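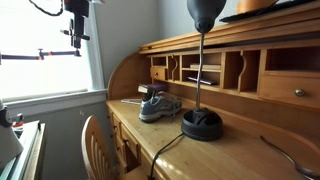 From: list member, Leitner Road
To: Old Desks and Bureaux list
Date: April 2021
Subject: Re: Roll-top in pine - keep the finish or strip it?

Thanks for the long message. I've had a pine roll-top for a good few years now, so I'll answer the points in order and leave your text in where it helps.

> We've been given a roll-top that came out of a house clearance
> at Trukach. It's pine, light in colour, with a shiny varnish on
> the writing surface. My other half wants it stripped and waxed.
> I'm not so sure. Is it worth the trouble?

I would leave it alone for a year and use it first. Mine has a glossy top as well, and I had the same idea when I got it. The shine bothered me for a few weeks, mostly when the light came in low from the window, and then I stopped noticing. Varnish on pine does a useful job. Pine is soft, and a waxed top will take a dent from a biro if you press hard on a single sheet of paper. Mugs are worse.

If you do decide to strip it, take the top off the base before you start. On most of the ones I've worked on, it is held by screws from underneath and the pigeonholes lift out as one piece. Check for glue blocks at the back before you pull anything. I had a quote of 300 pounds for stripping and refinishing just the writing surface and the outside of the roll, and that didn't include collection.

> The roll itself sticks about halfway. It goes up fine from
> closed, then stops, and one side seems to go ahead of the other.
> Candle wax hasn't helped.

That sounds like the canvas behind the slats. If it has come away on one side the slats go out of line and jam in the curve. Open it as far as it will go and feel along the back of the slats from inside with your fingers. Loose canvas is easy to find. Regluing is a day's work, plus another day with weights on it. Use hide glue or a good white glue and keep it off the edges of the slats, or you'll have a worse problem than you started with.

If the canvas is sound, look in the grooves. Things fall down there. I got a hairgrip and a dried-up rubber out of mine. Clean the grooves with a stiff brush, then use wax sparingly. Too much candle wax picks up dust and goes like putty, and you may have to scrape out what you've already put in.

> Two of the pigeonhole dividers are missing. They're the wavy
> sort, thin, and slide into slots. Can these be bought?

I have not found anyone selling them singly. Bedis used to do a pack of straight ones but the front edge is wrong and they look it. The simplest way is to take out a good divider, draw round it on card, and cut a new one from thin pine with a coping saw. Sand the curve with paper wrapped round a piece of broom handle. Make it slightly too thick and bring it down until it slides. The stain matters more than the shape - old pine goes a honey colour and new pine next to it looks nearly white. Lornico do a water-based stain that got me close with two thin coats. Try it on an offcut first.

> The round knob on the big drawer is brass but very dull. Polish
> it or leave it?

Up to you. If you polish it, take it off the drawer first, as the polish leaves a white mark in the grain round the knob that won't come out. Mine gets done once a year, usually in June when I have the back door open.

> Last thing, what sort of lamp do people use? Ours is a clamp one
> and there is nowhere to clamp it.

A gooseneck with a heavy round base. You can stand it near the front corner and bend the head in over the work, and it doesn't have to come off when you want to get at the pigeonholes. It does have to come off when you shut the roll, if the neck is tall. Stick felt under the base. A black base with a rough underside will scratch varnish the first time somebody drags it.

On what to keep in it, I'd say less than you think. We filled every pigeonhole in the first month and could never find anything. Now most of them are empty and the desk still collects whatever people are carrying when they walk past, including shoes.

One question back to you. Is there a lock on yours, and do you have the key? I've been looking for a lock with a 60 mm plate to replace a broken one, and would be glad to know what is stamped on it if you could look.

Leitner Road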